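**Tiltamico serving tray, large, mint green**

Sold singly or by the case. Case quantity is 18. Item group: Felano tabletop, trays and mats.

The Tiltamico is a plain plastic tray with a flat floor, rounded corners and a low raised rim. It comes in one size and, for now, one color, a pale mint green. We have carried it at Conent for four years, and it goes mostly to cafés, school dining rooms and people who eat at the kitchen table and want something easy to wipe.

The floor has a matte finish, and the rim is a little glossier. Matte plastic shows fewer fingerprints than a shiny tray, but it does pick up light scuffs with use. These are surface marks and don't affect how the tray works. If you need trays that look new for every service, order a few spares with the first case. 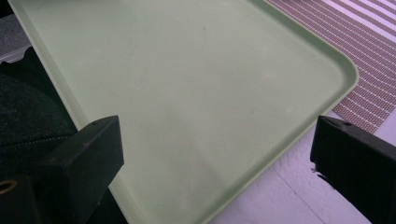

**Size and weight**

- Length: 400 mm
- Weight: 600 g
- Rim: low, runs along the edge
- Corners: rounded
- Handles: none
- Finish: matte floor, smooth rim

The low rim keeps a dropped fork or a rolling chopstick on the tray, and it will hold back a small spill. It won't hold a full glass of water if one goes over. For drinks service, look at the Moncrieff tray, which has a deeper side and a rubber floor – it is heavier and costs more.

**Cleaning**

Wash by hand with warm water and dish soap, or put it on the top rack. Use a soft cloth or sponge. Scouring pads will dull the rim and leave lines on the floor of the tray. Dry it before stacking. Don't put it in the oven or the microwave, and don't set a pan on it straight from the stove.

Stains from tomato or curry usually come out with baking soda and water left on for an hour. Chinyere Isah in our returns department has tried several stain removers on these trays and still recommends the baking soda.

**On the table**

The tray slides fairly easily on a smooth tabletop. A woven placemat under it gives some grip and saves the table from scratches. Any flat mat will do. Make sure it isn't bunched up under one corner, or the tray will rock.
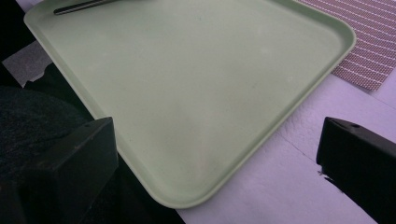 **Ordering**

Single trays ship from stock in two working days. Cases take up to a week. For orders over 1000 trays, write to Othmane Lamrani in trade sales, who will confirm the price and delivery date. Large orders for November should reach him by the end of September.

Color can vary slightly between batches. If you are adding to trays you already own, give us the batch code stamped underneath and we will match it when we can.

Unused trays can be returned within 30 days. Cases must be complete.

*Page updated Monday, May 17, 2021: case quantity corrected.*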